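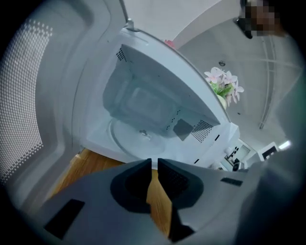 Section 3: Fitting the turntable and cleaning the inside

Welcome back! If you have come straight from Section 2, your Bomasico Ora is on its counter with a good 13 centimeters of space behind it, and it is time to get the inside ready for cooking. Take your time over this part — it only has to be done properly once, and after that it becomes second nature.

1. Unplug the oven and open the door all the way.

2. Wipe the walls and floor with a soft cloth, warm water and a drop of dish soap. Go gently over the vent holes, and wring the cloth out well first so that no water runs into them.

3. Set the turntable ring on the floor of the oven, centered around the small spindle, and give it a little push with one finger. It should roll freely all the way around.

4. Lower the glass plate (part 1062, packed separately) onto the spindle until it settles and sits level.

5. Close the door, plug the oven back in, and heat a mug holding 310 milliliters of water for 85 seconds as a first try.

Note: A faint warm smell the first time or two is nothing to worry about, and opening a kitchen window will clear it nicely.

Caution: Leave the square cover on the side wall in place, and please don't scrub it. If it becomes greasy, dab it with a damp cloth and let it dry.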